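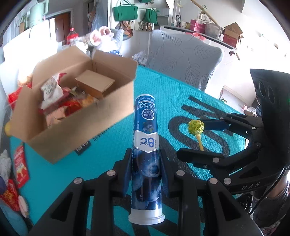
Fig. 4. Blue drink tube and wrapped lollipop, with the open carton on the table mat.

Section 4: Packing the mixed snack carton

This section covers filling one carton by hand at a table. It replaces the old sheet from Notley, which promised that any carton could be packed "in moments" by anyone. Allow longer. The first few will be slow and one or two will need emptying and starting again.

4.1 Before you start

1. Clear the table and lay the mat flat. A textured mat stops the carton sliding when you press things into the corners. A smooth tablecloth will not do the same job, whatever the supplier's leaflet says.

2. Open the carton and fold all the flaps outward, well past the upright. Flaps left standing will spring back over your hands.

3. Check the base. Run a thumb along the tape seam and press down in the middle. If the seam gives at all, tape it again before anything goes in.

4. Put the loose stock beside the carton. Red packets and gift packages go together on one side. Keep soft items, such as a plush toy, apart from anything with a sharp corner.

5. Have the packing slip where you can read it without picking it up.

Note: Zotlow cartons are sold as "self-squaring". In our experience they square themselves when somebody squares them. Push opposite corners towards each other, then the other pair, and look down into the carton to see whether the sides are straight.

4.2 Filling the carton

1. Place the smaller closed box first, against the back wall. It is the only item with a proper shape and everything else will lean on it. Do not open it to save space.

2. Lay flat snack packages next to it, printed side up. The printed side makes no difference to the packing, but it makes checking against the slip a good deal easier.

3. Add the small wrapped snacks at the front and along one side. Drop them in by the handful and spread them with your fingertips. There is no need to line them up. The Maldonado method, which has them standing in rows, looks well for as long as the carton stays on the table.

4. Stop when the small snacks reach the top of the smaller box. More will fit if you push. Do not push.

5. Leave a channel down one side for the drink tube. It should be as wide as the tube and no wider.

6. Tip the carton gently, first one way and then the other. If you hear the contents run from side to side, add a few more small snacks to the loose end.

Caution: Filled snack bags are mostly air. They make a soft cushion for a short time and a poor one after that. Never rely on them to protect anything that can leak or snap.

4.3 The drink tube

Tubes are usually the last thing to be picked up and the first to be complained about.

1. Hold the tube round the middle. Gripping it near the cap can loosen the cap, particularly if you turn your wrist as you lower it.

2. Look at the cap from the side. It should sit level all the way round. The tube in Fig. 4 has its cap at the lower end. That is fine while you are handling it, but the tube should go into the carton with the cap upwards.

3. Wipe the cap with a dry cloth and look at the cloth. If it comes away marked or sticky, put the tube aside and take another.

4. Slide the tube down into the channel you left in 4.2. If it has to be forced, take out some small snacks and try again.

5. If the tube stands higher than the carton walls, lay it on its side across the top of the snacks and wedge it at both ends. This is second best. Mark the slip so that whoever unpacks it knows what to expect.

Note: Some tubes are described by their makers as leakproof. Treat this as a hope. Any tube that has to lie on its side goes in a small bag, tied at the neck.

4.4 The lollipop

1. Check the wrapper at the point where it meets the stick. A crinkled wrapper is normal. A wrapper that slides up and down the stick is not, and the lollipop should be left out.

2. Pick it up by the wrapped head. Long sticks bend when the weight hangs from the far end.

3. Lay it diagonally across the top layer with the head in a corner. A long stick will generally fit this way when it will not fit straight.

4. If the stick still touches the far wall, move the head up slightly. Do not bow the stick to make it fit. It may hold for the moment, and it may not hold under a closed flap.

Caution: Do not trim sticks. This was tried on a batch of 200 in October and the cut ends went through the snack bags underneath.

4.5 Closing and checking

1. Put any soft item in last, over the lollipop. It should fill the gap under the flaps without holding them open.

2. Fold in the short flaps, then the long ones. They should meet with light pressure from one hand. If you need to lean on them, something has to come out – usually the small snacks you added after step 4 of 4.2.

3. Read the slip aloud, line by line, before taping. It feels silly and it finds mistakes.

4. Tape along the centre seam only. Keep tape off any printed label on the flaps.

5. Turn the carton on its side and leave it for 3 minutes. Stand it up again and feel along the lower seam for damp.

Note: Novel recommend a drop test at this point, from a height of 80 cm. We do not. A carton that passes has still been dropped, and nothing inside it is better for the experience.

4.6 If something goes wrong

The flaps bulge: the smaller box has probably moved off the back wall. Open the carton and push it back.

The contents rattle: see 4.2, step 6. A rattle that stays after topping up is most likely inside the smaller box and is not yours to mend.

The tube has leaked: empty the carton completely. Wiping round the packets in place leaves the base wet, and a wet base will not hold tape.

The carton leans: check that it is standing on the mat and not half off it. Seventeen cartons were sent back as faulty before this was added to the guide.

Corrections to this section go to Ulises Retamal by Thursday midday. Please give the step number, and say whether you have tried your version on a full carton.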